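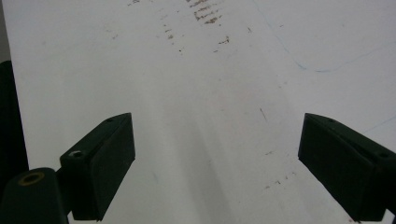

Babatunde Oyewole asked at the last review whether the evening reading classes were reaching the adults they were set up for, or mostly people who would have found a class anyway. It is a fair question and this report tries to answer it before getting to the budget.

Home Programs Reports Get Involved Contact

Lescombe Adult Reading Program
Progress report to the Pinheiro Fund
February 25, 2024
4 min read

Enrollment

The program has enrolled 121 adults since classes opened in November. Most of them heard about us from a relative or a coworker. The flyers in the Vovdale bus shelters brought in very few people, and we have stopped printing them. On the intake form, more than half of the learners said they had never taken a class as an adult. We take that as a partial answer to the question above. The form does not ask whether they had looked for one, and the next version will.

Classes

We run classes at 4 sites. Three were in the original plan. The Cokimar site was added in the second month after the waiting list there grew longer than the class list at the main site. Each class meets twice a week for ninety minutes. The beginner groups work on letter sounds and short words, then move to notices, bills and forms from the learners' own mail. The upper groups read a short news article at each meeting and write a few lines about it.

Attendance was steady until the cold weather, when the late class at Vovdale dropped to half its usual size. The last bus leaves before that class ends. We moved the start time up by thirty minutes and most of the learners came back. Two switched to the Saturday group.

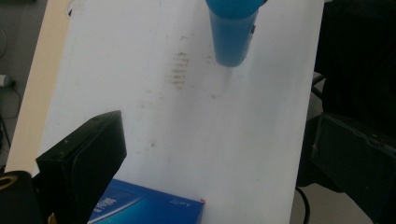 Writing practice has been slower to settle than reading. Learners who read a paragraph with some confidence will often stop after one written sentence, and the tutors were correcting too much too early. Ngozi Adeleke rewrote the first six writing lessons so that learners start with the name of an ordinary object and build up from there. A blue cup on a white table is enough for a first lesson: the word for the thing, then its color, then where it is, then a full sentence with a capital letter and a period. Corrections wait until the second draft. The new lessons are in use at all sites except Cokimar, which will change over when its present unit ends.

Staffing

We have all the tutors we planned for. One left in January for a full-time job and was replaced within two weeks. Tutor training still takes two Saturdays, and the second one is too long. We plan to move the part on record keeping to a separate short session.

Spending

Spending is within the grant. Books cost less than planned and room rent cost more. We ask the Fund to approve moving $900 from the book line to the rent line, which would cover the Cokimar room through the end of the term. No other changes are requested.

Problems still open

Child care is the reason learners give most often for missing class, and we have no room set aside for it at any site. We have written to the Lescombe library about using its meeting room on class nights and have not had an answer. Progress testing is also behind schedule. The first round was finished at 3 sites and the results are being entered. We will send them with the next report, along with the revised intake form.

Contact the program office | © 2024 Lescombe Adult Reading Program | Back to top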